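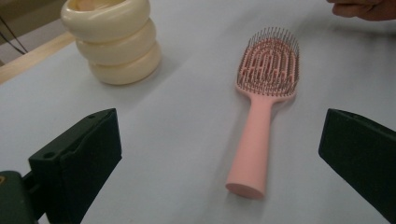
3.2 Sampling and household recruitment

Households drawn from two suburbs, Girnard and Delbridge. Both on the same trunk main, both supplied from the Tikkanen bore field with top-up from the Lilside reservoir in dry months. Girnard is older stock, mostly fibro and weatherboard, a lot of original galvanised pipe still in the walls. Delbridge is newer, copper and poly throughout. We wanted the contrast in plumbing with the source held constant, as far as a working network allows this.

Letters went out in January, which was a mistake in hindsight — school holidays, half the street away at the coast. Response was poor until the second mailout. Of around 1,000 addresses contacted, 90 returned a consent form and a usable first-draw sample. Renters under-represented, as in most tap water studies. We did not weight for this.

Each household filled two bottles from the kitchen cold tap: a first draw after overnight stagnation, and a second after flushing. Bottles were acid-washed beforehand and left on the doorstep in an esky with a one-page instruction sheet. Collection same morning. Samples that arrived without a time written on the lid were dropped, see 3.4.

3.3 Questionnaire

Short form, paper only. Items on age of dwelling, known replacement of pipes, hot water system type, use of a softener or jug filter, and what people had noticed themselves: staining in the basin, scale on the kettle, soap that won't lather, taste, dry hair or skin after washing. The last group was added late, after pilot respondents kept writing it in the margins. The personal care items asked about washing and brushing routines and are reported seperately from the taste and scale items.

Fig. 3. Pink hairbrush, bristle side up.

Perception items used a five-point scale from never to daily. We treat these as ordinal throughout. No attempt made to score them into a single index; the pilot version of an index had poor internal consistency and was abandoned.

3.4 Hardness and metals

Total hardness by EDTA titration, in duplicate, reported as mg/L calcium carbonate. Duplicates outside tolerance were rerun once and then excluded. Lead, copper, zinc and iron by ICP-MS on the acidified portion. Field blanks were carried in every esky run. One batch had a contaminated zinc blank, traced to a cap liner, and the zinc values for that batch are left out of Table 4, though hardness from the same bottles is kept.

pH and temperature were taken at the kerb with a handheld meter, calibrated each morning. Temperature readings are indicative only — the eskies sat in the sun at some addresses and we have no way of correcting for it. Free chlorine was not measured. It should of been, and it limits what can be said about the taste items in section 5.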